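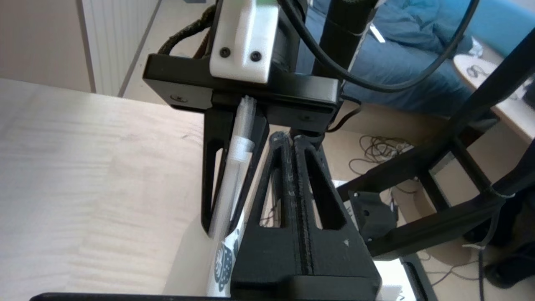

Finger comparison, second round

The printed fingers have now been through the full August schedule on both arms. Fung-ping Hung ran the sessions and Yi-chun Chiang kept the logs. The question was narrow: whether the Clarnton finger, with its open triangular cutouts, holds thin and soft objects better than the slotted Purmont finger we have used since spring.

Each finger type did 200 grasps per object. With failed starts and repeats included, the log holds 1239 entries. An entry counts as a success if the object stays in the grip through a lift and a short lateral move at the default closing force.

For rigid objects with a small diameter, such as pens and markers, the difference was small. Both types tend to take a marker at an angle when the approach is off by a few degrees, and neither corrects it on closing. Jui-lin Peng suggests a shallow V-groove near the tip. Two sets are in the print queue.

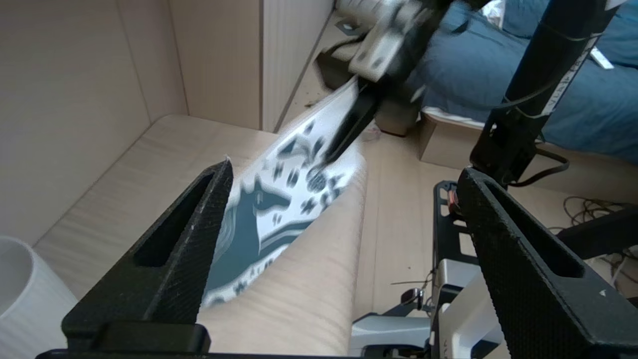
Cloth is harder. A single layer lying on a table gives the fingertips very little to close on, and success depended more on approach height than on finger shape. Set too high, the tips close on air; set too low, they push into the table and the wrist motor trips its current limit. The Clarnton finger tolerated a wider height range – it flexes slightly before the motor sees the load. Its ridged inner face also slipped less when two arms pulled on the same cloth.

Wrist camera exposure is now fixed on both arms. Auto exposure shifted whenever a white object came close to the lens, which upset the height estimate. Cables are still routed outside the bracket, and Kwok-wai Tse would like them shortened before anyone raises the speed limits.

Finger files and the log are in the Linberg folder under job 2430. Send corrections to Yi-chun.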